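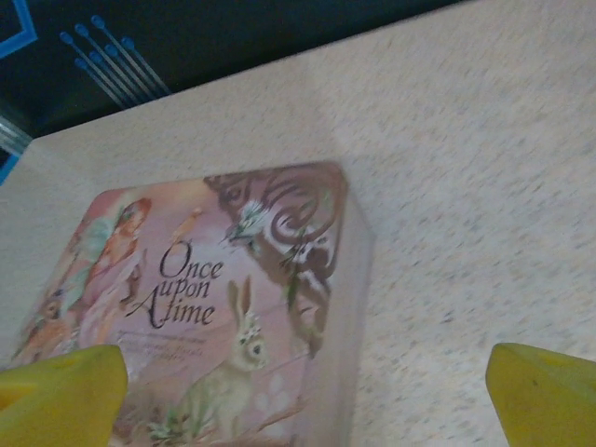 Is the Rutholm gripper kit any good for flat boxes?

Posted in Home and Hobby Robotics, Jun 27, 2024

marlpit_lane
I'm thinking of buying the Rutholm two-finger kit from Ginirgate, the one that comes with the small wrist camera. I've already got the Posau arm, bought second hand and working fine. The job is picking up boxed card sets and story games from a worktop and putting them in a crate. They're mostly flat boxes with rounded corners and printed lids, like the Once upon A time one. The product page says the fingers suit "household items" and leaves it there. Does anyone use it for this sort of thing? I'd also like to know if the camera picture is clear enough to tell one box from another. The kit is 152 pounds and I don't want to pay for the wrong one.

tinwhistle29
I've had one since September and it's on a Posau too. Flat boxes are fine if you come in square to the long sides. If the box is lying at an angle, turn the wrist to match before you close, or one finger touches first and pushes the box round. I set mine to stop 2 mm above the worktop. Any lower and the tips scrape.
On the camera, big titles are readable and small print often isn't, mainly while the arm is moving. I wait for it to stop and then take the picture. The fingers cover the bottom corners of the view, so don't rely on anything printed there.
Check the width of your boxes before ordering. The standard fingers wouldn't open far enough for my larger ones and I had to buy the wide set – part 2256 on the Ginirgate site. Delivery was slow but it did come with the screws.

Posau_owner
got the kit, works ok. instructions are poor

hedgebottom
I went for the Hollenstein suction cup instead. It's quicker on shiny lids and you don't have to line anything up, but it lifts the lid off if the box isn't taped or banded. For loose lids I'd stay with fingers. Ginirgate took mine back within 29 days when I changed the hose size, so you could try one and return it. Keep the packaging.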